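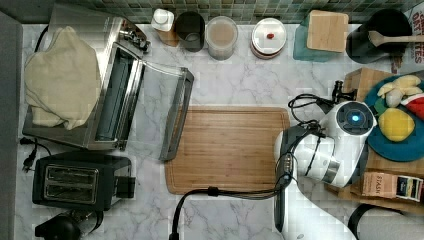 A toaster oven and a two-slot toaster on a marble worktop.

Wernby homes to be paid for cooking tea early (or late)

Almost 2000 households in Wernby have been sent a letter from Umero this month asking them to use less electricity between five and eight in the evening, and offering them money off the bill if they do. The trial starts in January and you have to sign up yourself - it won't happen automatically. 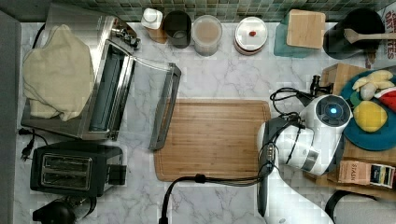 Lorraine Costigan

I'll admit mine sat on the hall table under a pizza menu for a good week before I opened it. I thought it was another one about the meter. It's a proper offer though, and half my street has been talking about it, so here's what I've managed to find out.

Umero says the cables that feed our end of town are struggling at teatime, when everyone gets in and puts the oven and the kettle on at once. Digging up the Benítez roundabout to lay new ones would take most of a year (you can imagine how that would go down!). So before they do that they want to see whether enough of us would shift things about a bit. For every evening you stay under your limit, you get 62p knocked off. Go over it and you simply don't get the 62p that day. There's no fine, which was the first thing my mum asked.

The limit is worked out from what you used last winter, so a big family doesn't get the same one as somebody living alone. You can see yours by logging in to your account, or by ringing up if you're not on the internet. I rang, and was on hold long enough to peel all the potatoes, but the woman I got was lovely and very clear about it.
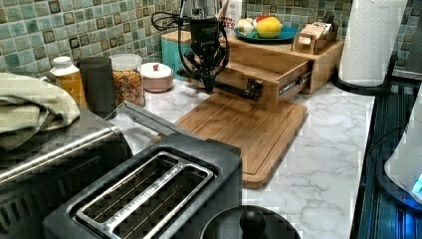 Dinesh Uddin thinks it's a nice idea for people who are at home all day and not much use to anyone else. He gets in at six with two hungry children and says he isn't going to make them wait until eight for fish fingers, 62p or no 62p. Soledad Garrido told me more or less the opposite. She's been doing her cooking in the morning for years and warming it up at night, and she's delighted that somebody wants to pay her for it.

I'm somewhere in the middle. We could easily run the washing machine after eight, and I'm told the tumble dryer is the really greedy one, so that can wait too. Sunday roast is another matter in our house.

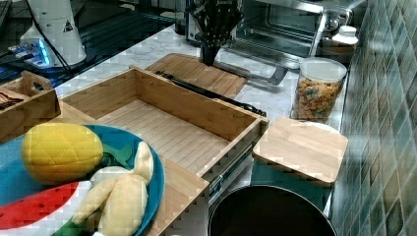

The other thing I wanted to know was what happens if you've got medical equipment at home, or you're on one of the old Prusero heating schemes in the flats by the station. Medical equipment doesn't count towards your limit, but you do need to tell them about it when you join. The Prusero flats aren't in the trial at all, even though a few of them got the letter by mistake. Umero says it will be writing to them again to say sorry.

If you fancy it, the form is on the back of the letter and you've got until the end of the month to send it in. You can drop out whenever you like and keep whatever you've built up so far. The trial runs until the clocks go forward, and the money comes off your spring bill.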